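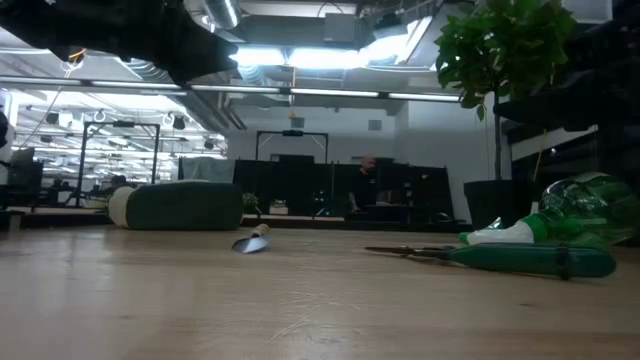
Caline asked at the close of the morning whether the hand tools ought to be sorted before the seed order or after it, and the view from Torres was that the order could wait until the tools were settled.

Saturday, 4th January. The Nirnmont garden register was therefore opened with the small items. The trowel, the pruning shears, the kneeling pad and the green spray bottle were entered under general use - the trowel on the same line as last May, the shears on a new one. The potted plant remains on the indoor list and is to be watered every 10 days until further notice.

The Grutirstead beds were discussed at some length. An allowance of 400 was agreed for compost and labels, and 14 trays were reserved for early sowing. The request for a second spray bottle was deferred.

It was noted that the blades should be wiped and oiled before storage. I undertook to write out the instruction and post it by the sink. The seed order was begun at four - beans and chard only - and will be resumed on my next visit.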